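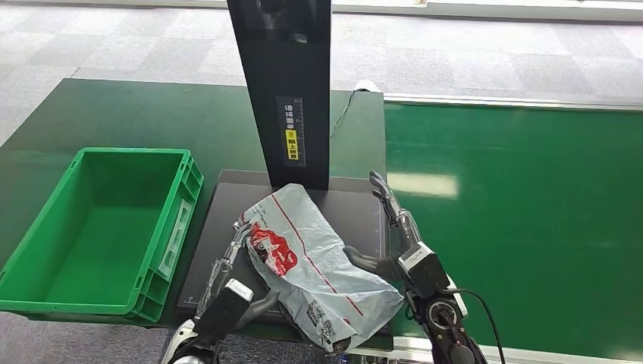
*A grey mailer bag on the scanning pad, with a green crate to the left and the belt to the right.*

I would like to make a case against the plastic mailer bag. I buy things by post as often as anyone else and I don't intend to stop. My complaint is with the bag itself, and with the way it has become the answer to every question about how to send something.

I live in Gondstead, where the last proper haberdashery closed and the ironmonger opens when he feels like it. Most of what comes into my house that isn't food comes through the door or over the hedge. In January I decided to keep every piece of packaging that arrived, in the cupboard under the stairs, until there was no room left. The cupboard was full before the month was out. Most of the heap was bags.

A bag like the one at the top of this page has no shape of its own. It is grey, thin enough to be slightly see-through, and it goes into creases as soon as it is put down. Look at where the printed label is, near the lower edge, and then at how the plastic folds and droops past the front of the pad. A label is meant to be read, and reading a label is a job for a flat surface. We have put it on the least flat thing we could find.

I worked for two winters in the packing room at Dostard, a mail order firm that sold curtains, cushion covers and table linen. When I started, nearly everything went out in cartons. We had three sizes of carton and a roll of brown paper, and the label went on the top, square to the corner. You could stack them against the wall and read every one from where you stood. By my second winter the cartons had gone and the bags had come in. The reasons given were postage and storage, and I accept both. A flat bundle of 100 mailers takes up less room than a dinner tray. The same number of cartons, even folded down, wants a good stretch of shelf.

What was not counted was the handling. A box stays where you put it. You can pick it up with one hand, turn it over and set it on a scale or under a scanner, and it will still be the same object. A bag slides. It folds over its own label, and you have to smooth it out with the side of your hand before it will scan, sometimes twice. It slips off the pile. It catches its corner in the side of the crate. Each of these takes a second or two and none of them is worth complaining about alone, but they go on all day. At the end of a shift with cartons my back hurt. At the end of a shift with bags it was my fingers and my temper.

People will say that a cushion cover doesn't need a box, and they are right. Soft things travel well in soft packaging. I have no quarrel with a shirt in a bag. My quarrel begins when the bag is used for a paperback, a picture frame or a set of drill bits. Last autumn I ordered a small glazed dish from Trisora. It came in a grey mailer with one sheet of bubble wrap, and I knew from the sound when I picked it up off the mat. The firm sent another straight away, with a polite message. The second came in the same kind of bag. It survived, and I suppose that in their books this counts as the system working.

Then there is the matter of opening one. A carton has a right way in. You cut the tape, lift the flaps, and the thing is there. A mailer has a tear strip that tears for an inch and stops, so you fetch the scissors, and now you are pushing a blade towards something you cannot see properly. I have cut a pillowcase that way. It was a good one, too. Sending anything back is worse, as the bag is ruined by then and you must find another.

The best parcel in my January heap came from Tichý, a small shop that sells wooden buttons and darning tools. It was a flat card envelope with stiff sides, no bigger than it had to be, closed with paper tape. It went through the letterbox. The address was on a flat face and could be read at arm's length. I slit it open with a butter knife, used it again the same week, and the person I sent it to has used it since. I would not call it clever. It is what stationers sold for years, and it cannot have cost much more than the plastic.

That is really all I am asking for - that whoever packs a thing should look at it first. Is it soft or hard? Would it mind being bent? The packers I worked with knew the answers perfectly well. They would hold up a hard-cornered item, pull a face and put it in the bag, as the bag was what had been ordered and there was nothing else on the bench.

I would keep two kinds of packaging in every packing room, a stiff one and a soft one, within reach of the same pair of hands. I would print labels smaller or put them on a stiff card patch so that they lie flat. And I would have whoever buys the bags spend one Tuesday at the scanning end, smoothing them out.

My cupboard has been cleared. The card went out with the paper. The bags are in a larger bag behind the back door, and I still haven't found anywhere in Gondstead that will take them.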